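Subject: Re: [panasville-repair] Waxing small tables, which product and how many coats

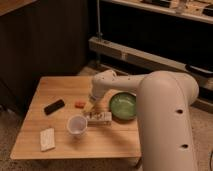
1. Oil or wax first?

Hello to all,

I read the question from last month and I want to answer with some care, as I made the same mistake in my first year here. The earlier message said:

> I bought a small table at the Montoya market and the top looks dull.
> I put Lokell wax directly on it, three coats in one evening. Now it is
> sticky and each cup leaves a ring. Should I sand it all away, or wait?
> The Hestetti oil was also in the shop but it cost more.

Please do not sand yet. Sticky wax usually means that too much was put on and it had no time to harden. Take a cotton cloth and a little mineral spirits, open a window, and rub along the grain. Change the cloth often. Lay the used cloths flat outside to dry, never in a ball in the bin.

After this, leave the table alone for 7 days. I know it is long. In my apartment I had to eat with the plate on my knees.

2. The order I use now

First I clean with water and a drop of dish soap, then I dry well. If the old finish is gone I sand lightly with 300 grit paper, only by hand. One thin coat of Hestetti oil goes on, and I wipe off the rest after 23 minutes. My neighbor laughs at the number, but it is what worked on my test piece and I keep it. The next day I look at the top from the side, against the window. Places that look dry get a second coat.

Wax comes last, and very thin. With Lokell I use less than a spoon for a small square top. I wait 90 minutes before I polish.

3. Cup rings

For white rings, try a warm iron over a folded towel, a few seconds only. Dark rings are deeper, and there I have no good advice. Maybe somebody on the list who has used oxalic acid can write how strong they mix it, and if the color of the wood changed.

If you come to the repair evening in Panasville in June, bring the table and the wax tin too. We start at 6 p.m. and the side door is open.

With kind greetings from the north side

3 comments

"The iron worked on my nightstand, thank you. I used no steam."

"Is the same order good for a cutting board? I would not want wax with solvent near food."

"I wait a full night before polishing, in our damp house it needs it."

Shared 7 times

Related messages
Loose chair legs, which glue holds
Removing old shelf paper from drawers
Repair evening in Panasville, what to bring
Hestetti oil in cold weather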